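18th June

Cold again this morning, and the kitchen window had water running down on the inside. I wiped it with the old blue towel and hung the towel over the oven door. Coffee, toast, one egg. My knee is better than on Sunday but it does not like the steps.

Angus Fairweather telephoned before eight, which he considers late. He has found the invoices from the man who sold us the house and he says the back room was an open porch until the owner before closed it in. This explains the slope. When I put an orange on the floor by the door it goes to the far corner and stays there. I had believed that the whole house was sinking, and I slept badly for a week over it, so I was glad of the call even with my hair still wet.

He came with his long level at ten. He does not talk when he measures, and I have learned not to offer tea in this time. Afterwards he takes two cups. The floor under the old carpet is chipboard, and at the corner under the window it has swollen and goes soft when you press with the shoe. He cut out a square with the small saw, and below it the joist is sound, only grey. He put his screwdriver into it in several places to show me. I held the torch and said yes, yes, although I would not know a bad joist from a good one.

So the plan is this. The chipboard comes out, he packs up the joists to make them level, new sheets go down, and then I must decide what comes on top. He wants an answer by the end of the week. The sheets he can fetch from Plodine on Thursday with his trailer.

After he left I worked on the carpet. I had pulled up half in May and then stopped, as I do. There is a strip of thin wood with nails along each wall, and the nails point upwards, and I have the marks of them on my left hand in spite of the gloves. Under the carpet was a layer of newspaper. I sat on the bucket and read. A wool sale, a wedding with a very long list of guests, an advertisement for a heater. One page had the crossword half filled in, in pencil, and the person had written "heron" where it must be "egret". I kept this page. The rest I put in the box for lighting the stove.

I had my lunch standing, soup from yesterday with too much pepper.

In the afternoon I drove to Treloar for the post and for rubbish bags. A letter from my sister, four pages, on both sides. She writes that our mother's house is sold at last and that the new people will take out the parquet in the front room and put tiles. She writes it in one line, between the dentist and the cat. I read this line in the car and then I did not start the engine for a while. We polished that floor each spring with wool socks on our feet, she at one end and I at the other, and Father counted the pieces that had come loose and glued them on the Saturday. There were always more than he expected. The house is 1369 kilometres from where my sister lives now, so she did not go back to see it before the keys were given over. I did not go either, and I am a great deal further.

I will answer her tomorrow. Today I would only write about the parquet and she would feel blamed.

On the road back there was fog in the low part by the river and a mob of kangaroos standing in it, quite still. I went past slowly. At home the stove was out. It took three pages of the wool sale to get it going again.

Then the sums. Angus wrote down 670 dollars for sheets, screws and packing, and his hours are separate. If I choose real boards it will be far more than 670 on top of that. He knows a shed at Murnetti where they keep timber from pulled-down houses, and he said one can be lucky there or one can be unlucky the whole day. I have put aside a sum for this room since last winter and I would like some of it to remain for curtains. The bed for visitors also does not exist yet.

I looked at floors on the computer until my eyes hurt. Every one has a name like a horse or a perfume. I had tea, and then the last of the plum cake, which had gone hard at the edge but was still good in the middle.
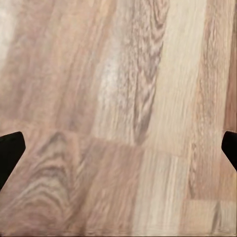
I want a floor for the back room that does not look as if it arrived all on one day, and this is the difficulty with the shops, because so much of what they sell is one even brown from wall to wall. The room gets sun only in the morning, so dark wood would make a cave of it. Pale cream next to tan, then a pinkish brown, then beige again, as in these boards: that I could live with, and the mud from the garden would not show so quickly. I cannot tell if the grain is real or printed, and perhaps in the evening by lamp I would not care, although Father would have. I also like how they look running on a slant, but when I asked Angus by telephone if he could lay ours like this he was quiet for some seconds and then said it would mean a lot of cutting. I take this as a no. He will ask at Murnetti for mixed lots in any case. Now it is past ten, the stove is low, and I must still find the ointment for my hand.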